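From the Munro Street Kitchen

Those of you who come in by the side door will have noticed that the snack counter looks different this November, and I have been asked about it so many times while carrying a tray of something hot that I promised Davina Haldane I would write it all down properly for the newsletter. So pour yourself a cup of tea and bear with me, as it is a longer story than a counter deserves.

You may remember that we used to keep everything in the tall cupboard by the boiler. It was a good cupboard, and Malachy Horgan built most of it himself, but it was deep, and things went into it and stayed there. When Elspeth Swanson and I cleared it out last month we found oatmeal from two winters ago, a jar of Durna pickled beets with the lid rusted on, and a whole box of those Platoditz crackers we all swore had been eaten at the summer picnic (my apologies to the Horgan grandchildren, who were blamed for it). Elspeth sat right down on the floor and laughed until I had to help her up.

We talked it over and decided that the snacks people reach for most ought to be out where they can be seen. The dark counter was sitting there doing very little apart from collecting mail, and it wipes down beautifully, though I will say it shows every fingerprint. If you have a minute after your coffee, the soft cloth is on the hook to the left of the sink. Please don't use the green scrubbing pad on it! Mikkel Norðdahl spent a good part of an evening polishing that surface and I would hate to have to tell him.

The way it works is very simple. Fruit goes toward the back, where it won't get knocked, and chips and bars go wherever there is room in front. Take what you like, and if you can spare something, the coin jar is in its old place by the telephone. Small bags are 90 cents. Fruit is free and always will be as long as I have anything to say about it. Last month the jar brought in 578 dollars, which astonished all of us, and it has gone straight toward the new refrigerator. We need 4000 for the one Evander Guthrie has his eye on, so we are on our way.

A word about the oranges. The little ones have been so popular that we run out well before lunch, and I know it is disappointing to come in from the cold hoping for one. Evander has offered to pick up a second crate on his way over from the market, and I said yes before he had finished the sentence. If you peel one, the compost pail is under the sink, and it does need emptying more often than it gets emptied.

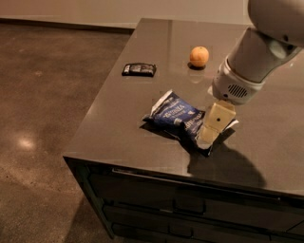 KITCHEN NOTES

An orange, a dark wrapped packet and a rather crumpled blue snack bag on the counter, and you can see how that polish brings up the color of the fruit! I do love that bright orange against the dark gray.

Two small requests and then I will let you go. Please fold over the top of any bag you open and don't finish, and put your initials on it with the marker in the drawer. And if you have a shallow bowl at home that you no longer use, something wide enough for a dozen oranges, I would be very glad of it. Elspeth has promised us one from her sister, but her sister is in no hurry.

Restocking is at 3 in the afternoon, and an extra pair of hands is always welcome. Ask for me or for Davina.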